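Yo defiendo los armarios bajos de oficina, esos de madera clara con puertas y un estante en medio. Nia Wynne dice que ahí los papeles van a morir – y algo de razón tiene.
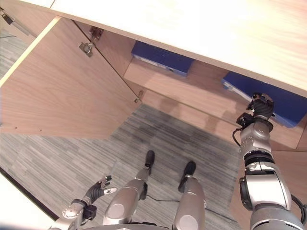

Pero una estantería abierta se llena de tazas en 2 días, y una puerta al menos obliga a agacharse y pensar.
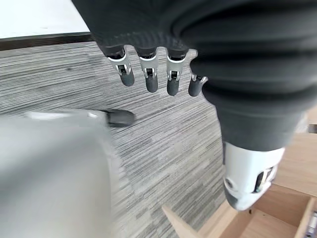

Mi otra manía es guardar tumbado. De pie queda más bonito, ya lo sé, pero yo encuentro antes las cosas así.

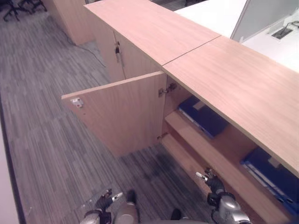 ¡Y etiquetas, por favor! En Rernel pasé unos 18 minutos buscando una factura de octubre y todavía me dura el enfado.

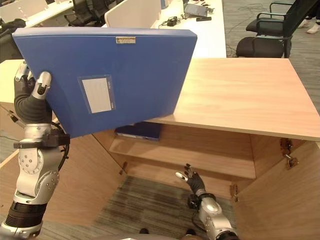
Archivador azul con etiqueta, junto al armario abierto.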